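餐厨垃圾与园林落叶混合堆肥的温度变化及腐熟度研究
课程设计报告

摘要

本课题以学校食堂的餐厨垃圾和校园落叶为原料，在自制保温箱中进行好氧堆肥，比较三种碳氮比条件下堆体温度、含水率、pH和种子发芽指数的变化。试验周期为28天。结果表明，初始碳氮比居中的处理升温最快，高温期持续时间最长，结束时的浸提液对白菜种子没有明显抑制。碳氮比偏低的处理氨味较重，pH偏高；碳氮比偏高的处理升温迟缓，末期仍可辨认出较完整的叶片。

关键词：好氧堆肥；碳氮比；餐厨垃圾；发芽指数

1 研究背景

食堂每天产生的餐厨垃圾含水率高、易腐败，单独堆置时孔隙度不足，容易转入厌氧状态。落叶的情况相反，碳含量高，结构疏松，但氮源缺乏，自然腐解需要很长时间。两类物料混合后可以互相补足，这一点在堆肥教材中已有较多论述。

现有资料多针对工厂规模的条垛或槽式堆肥，小体积堆体的散热比例大，其温度曲线不能直接套用工厂数据。Bultadgate校区计划在温室旁设置小型堆肥点，需要一组小体积条件下的参考参数，本课题即由此提出。

2 材料与方法

2.1 原料

餐厨垃圾取自Bultadgate校区食堂的后厨，以菜叶、果皮和米饭为主，人工拣出骨头、纸巾和塑料后切碎。落叶以悬铃木叶为主，风干后用园林粉碎机粉碎。另取腐熟的园土作为接种物，按湿重少量加入，各处理加入量相同。

2.2 堆肥装置

堆肥箱为聚乙烯箱体，外包泡沫保温板，单箱容积204升。箱底铺设穿孔管，接Cisternas小型气泵，间歇通风。箱盖留有排气孔，孔口覆纱网以防果蝇进入。渗滤液由箱底阀门排出，收集后回喷至堆体。

2.3 试验设计

设三个处理，以初始碳氮比区分：A处理为低碳氮比，B处理为中碳氮比，C处理为高碳氮比。碳氮比通过调整落叶与餐厨垃圾的配比实现，初始含水率统一调至适宜范围。每个处理设一个主箱和一个平行箱，所有箱体放在同一间房内，避免日照差异。

2.4 测定项目

温度：用Koster探针式温度计测定，探针插入堆体中心，每日早晚各读数一次，取平均值，同时记录室温。

含水率：烘干称重法。

pH：鲜样与去离子水混合振荡，静置后取上清液测定。

发芽指数：用浸提液培养白菜种子，以去离子水为对照，在避光恒温条件下培养后统计发芽率和根长，按下式计算：

发芽指数 =（处理发芽率 × 处理根长）÷（对照发芽率 × 对照根长）× 100%

翻堆在升温期和高温期各安排两次，降温期只安排一次。取样在翻堆后进行，按四分法缩分，一部分鲜样立即测定，其余冷藏备用。

3 结果与分析

3.1 温度

三个处理的温度均呈现升温、高温、降温三个阶段，但时间分布不同。B处理最先进入高温期，翻堆后温度短暂下降，随后回升，说明此时易降解有机物仍然充足。A处理升温速度与B处理接近，但高温期较短，推测与物料偏湿、局部通气不良有关。C处理的峰值明显低于前两者，翻堆后回升幅度也小。

平行箱与主箱的趋势一致，仅A处理的平行箱在首次翻堆前偏低。开箱检查发现该箱底部穿孔管被米饭糊住，疏通后温度恢复正常，因此该箱前期数据未计入平均值。

3.2 含水率

各处理含水率总体下降。A处理前期渗滤液最多，回喷后表层含水率波动较大。C处理后期偏干，曾补水一次。对于小体积堆体，表层与中心的含水率差异不可忽略，只取表层样会低估中心含水率。

3.3 pH

堆肥初期pH均有小幅下降，与有机酸积累有关，之后随含氮有机物分解、铵态氮释放而上升。A处理上升幅度最大，同期氨味也最明显。B、C处理在后期逐渐趋稳。

3.4 发芽指数

试验前期的浸提液对白菜种子均有强烈抑制，根尖发褐。试验结束时，B处理的发芽指数接近对照水平，C处理次之，A处理最低。A处理的抑制作用可能来自残留的铵态氮，C处理则更可能是腐解不充分所致。二者原因不同，后续改进方向也应分开考虑。

3.5 感官性状

B处理终产物呈深褐色，松散，有泥土气味。A处理颜色相近，但易结块。C处理颜色较浅，叶脉残留较多，过筛时筛上物比例高。

4 讨论

4.1 碳氮比的选择

就本试验条件而言，中等碳氮比在升温速度和腐熟程度上均占优。若餐厨垃圾中米饭和面食比例增加，物料黏性随之上升，即使碳氮比不变，也应适当增加粗颗粒落叶以维持孔隙。粉碎过细的落叶混合均匀，但支撑作用差，本组预试验中曾因此出现堆体塌陷。

4.2 规模放大

保温层对小堆体影响显著。去掉保温板的预试验箱未能进入高温期。堆肥点建成后的设计处理量为每年2000千克，单批物料量将明显增大，散热比例下降，届时保温要求可以放宽，但通风量需要重新核算，不能按体积简单换算。

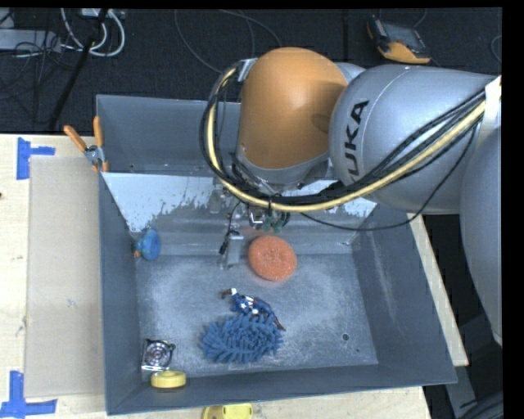 放大后的另一问题是翻堆强度。本试验依靠人工用铁叉翻堆，单箱耗时不长；批量增加后，人工翻堆的均匀性难以保证，边角物料可能始终达不到高温。可以考虑将方箱改为滚筒，或在方箱内设置可抽出的隔板，把边角物料定期换至中心。Toltetti滚筒式堆肥器的结构较为简单，但清料口偏小，对含长纤维的物料是否适用，需要另行试验。

4.3 误差来源

餐厨垃圾的成分逐日变化，本试验集中取料一次，减小了处理间差异，但结果对其他季节的代表性有限。落叶收集于8月，多为因干旱提前脱落的叶片，与秋季正常落叶在木质素含量上可能有差别。每个处理仅两箱，不足以作严格的显著性检验，文中关于处理间差异的表述均为趋势性判断。

此外，温度只在堆体中心测定，没有边缘和底部的数据。氨的释放仅凭气味判断，没有定量。

5 结论

（1）在204升保温箱中，餐厨垃圾与落叶混合可以正常进入高温期，28天后中碳氮比处理基本腐熟。

（2）低碳氮比处理氮损失倾向明显，应增加落叶用量或加强通风。

（3）高碳氮比处理需要延长周期，或在降温期补充氮源后再次翻堆。

（4）小体积堆体应设置保温层，取样时应兼顾表层与中心。

6 后续工作

计划增加堆体边缘测温点，并用硼酸吸收法测定氨释放量。终产物将按不同比例掺入盆栽基质，在温室内种植生菜，观察出苗和鲜重。原始记录表、温度曲线和发芽试验数据见附录，随报告一并提交。

提交日期：2月22日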